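October, gripper swap, second go

Picking up from where I stopped before lunch. Both arms are back on the rails, the Cornari controller has forgiven me for the firmware business, and I've finally got the Gerkura fingers and the Resis fingers set up so I can compare them without re-homing everything each time. That alone took the whole morning, so if you're reading this and wondering why the results start at ten past two, now you know.

Settings for the record: closing force at 27 N for both, same approach speed, same wrist offset (19 mm, see the note inside the cupboard door, the old value in the config is wrong and I keep forgetting to change it). Gerkura first, because they were already bolted on.

### Gerkura

Lovely on anything with flat sides. Block pick was clean from the first try and I could come in a bit skewed and the pads would square themselves up — very pleasing to watch. Cup by the rim, fine as long as I came straight down. Coming in at a slant, the outer finger catches the lip and tips the cup over before the inner one gets anywhere near it. I lowered the approach by 3 mm and it got better, lowered it again and the fingertips scraped the table, so that's that.

Markers are where it fell apart a bit. Standing up, the pads close on them nicely but then the thing rotates in the grip as soon as the wrist turns. Two out of three ended up pointing somewhere silly. I tried the ribbed pads from the drawer and that helped, but they've gone hard with age and I don't trust them. Need to order more.

### The table as it stands

I've stuck with the usual mix so we can line these runs up with the summer ones: bowl, block, cup and cutting board along the back, drawing things at the front round the white board. The right arm gets the back row and the left arm mostly gets the markers. Reach is still the annoying bit for the right arm, it has to go nearly flat to get to the block and the wrist cable hangs lower than I'd like when it does.
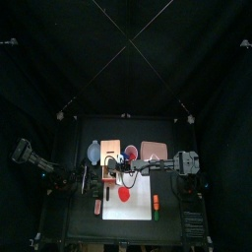
Ortuño's people read the first half of this on the shared drive and came back with a comment: the cable wants shortening before anyone blames the fingers, as a dangling loop pulls on the wrist at full stretch and you'd see it as a sideways drift on the block. They'd also run the force lower on the cup and higher on the markers instead of one value for everything.

Fair enough on the first point. I went and looked at the logs and there is a drift on the long reaches, always towards the same side, and I'd been putting it down to pad wear. Clipping the cable up further along the forearm is on the list for tomorrow. On the second point I disagree for now — I want one force for both sets or the comparison turns to mush. Once we've picked a winner we can tune it per object to our hearts' content!

### Resis

Softer, slower to close, and I had to bump the settle time because the controller kept deciding it had a grip before it had one. After that, much happier with the awkward stuff. The bowl by its handle was the surprise, the Gerkura set kept sliding up it and these just sort of wrap round. Cutting board is hopeless with them though. Too thin, lying flat, and the tips fold under instead of getting beneath the edge. I gave up after a while and went to make tea.

Marker twist is nearly gone. Big tick there.

### To do

- clip the cable up, rerun the long reaches with both sets
- fix the 19 mm offset in the config PROPERLY
- order ribbed pads
- ask Cornari whether settle time can be stored per tool, it's daft typing it in every swap
- try Gerkura on the right arm and Resis on the left, which might just be the answer

Left the Resis set on overnight, power off at the wall.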